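Can a machine wipe down tables yet, or is it still too early?
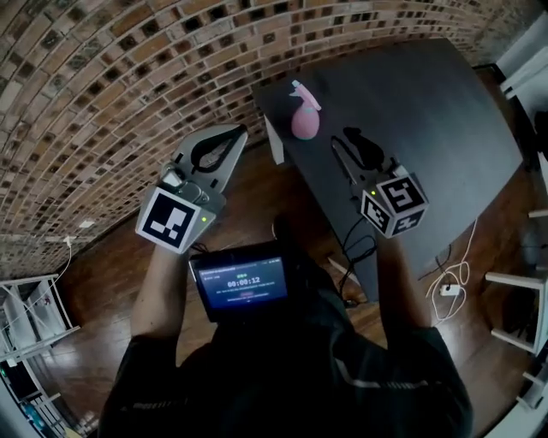
Hand-held grippers and a pink spray bottle at a table.

I manage a small rental hall and we have 45 tables. After every event somebody has to go around with a spray bottle and a cloth, do the tops, do the edges, and put the bottle back in the supply closet. It takes one person most of an evening and it is the job everyone tries to get out of. The floors are already covered. We have a floor scrubber that does the open areas by itself and it has been fine since November.

What I want to know is whether there is anything I can buy or lease that will do the tabletops. I don't mean a demo. I mean something that can pick up an ordinary trigger bottle, spray, wipe, and move to the next table without a person standing next to it. I read about people using hand-held grippers to show a robot how to do a chore, so I assume somebody is working on it. My board has set aside 2780 dollars for equipment this year. I know that isn't much.

Tables are flat, dark, matte tops, nothing fancy. Chairs get stacked before cleaning so they are out of the way.

Posted by Fekberg

Raimonds Liepiņa

Short answer is no, not for that money and not without someone nearby.

I maintain packaging equipment for a living and I follow this stuff because my plant keeps asking the same thing about our benches. Wiping a table breaks down into several jobs that are not equally hard.

Getting around between tables is the solved part. Your scrubber does a version of it already. Tables that get moved for each event make it harder, but a decent mobile base will cope if the aisles are wide enough.

Picking up the bottle is mostly solved if the bottle is always in the same kind of spot and standing up. If it has fallen over or is behind something, expect failures.

Pulling the trigger is harder than it sounds. A two-finger gripper can hold a spray bottle around the body or the neck with no trouble. Then it has no fingers left for the trigger. People get around this by using two arms, one to hold and one to squeeze, or by adding a special finger, or by giving up on the bottle and mounting a powered sprayer on the arm. If you ever do buy something, I would take the powered sprayer. There is no prize for using the same bottle a person uses.

Wiping with even pressure is doable. Arms that can feel force have been sanding and polishing in factories for years. A tabletop is an easier surface than most of what they work on.

Knowing when the table is clean is the part I would worry about. On a dark matte top, a dried soda ring hardly shows to a camera unless the light comes in low. A person feels the sticky spot through the cloth. Most machines will run the same pattern over the whole table and call it done. That may be good enough for you. It would not be for a restaurant.

The hand-held grippers you read about are for collecting examples. A person does the chore with the grippers in place of their hands, the motion gets recorded, and the recordings are used to train the robot. It saves tying up a robot during the teaching. The catch is that you need a lot of examples, and they need variety. A policy trained on one bottle and one table can do badly when you change either one. If a seller tells you theirs was trained on wiping, ask how many different rooms and how many different tables. Then ask to bring your own bottle to the demo.

On cost, the arm alone will go past your budget before you have a base to put it on, a gripper, or anybody to set it up. Leasing exists but the places I have talked to wanted a contract sized for a warehouse or a hospital.

What I would do with 2780 dollars:

Buy a rolling cart and a pump sprayer with a wide nozzle. One person sprays a whole row.
Get flat microfiber mops with short handles and use them on the tabletops. They cover far more per pass than a folded cloth.
Keep the rest of the money and look again in a year or two.

We did the cart and flat mop change on 21 benches and the cleanup stopped being something people argued over.

Windetis

No. Just pay a kid to do it.

Kusus

I agree with most of the long answer but I'd be a little more hopeful. I work at a school lunchroom and we had a trial of a wiping arm on a cart. It did long straight tables all right. Round ones it left a strip near the edge, and it had to be pushed from table to table by one of us, so we didn't save a person. It also stopped whenever it came across something it didn't expect, like a napkin or a fork. You have to clear the table completely first, and for us clearing is most of the work.

If your tables are all one shape and already cleared when the chairs get stacked, you are a better customer for it than we were. Ask whether they will do a trial at your place with your tables. Ours was free for the trial period. We sent it back at the end and nobody here has asked for another one.

Also check your floor outlets. Ours needed to charge between lunch periods and the only free outlet was behind the milk cooler.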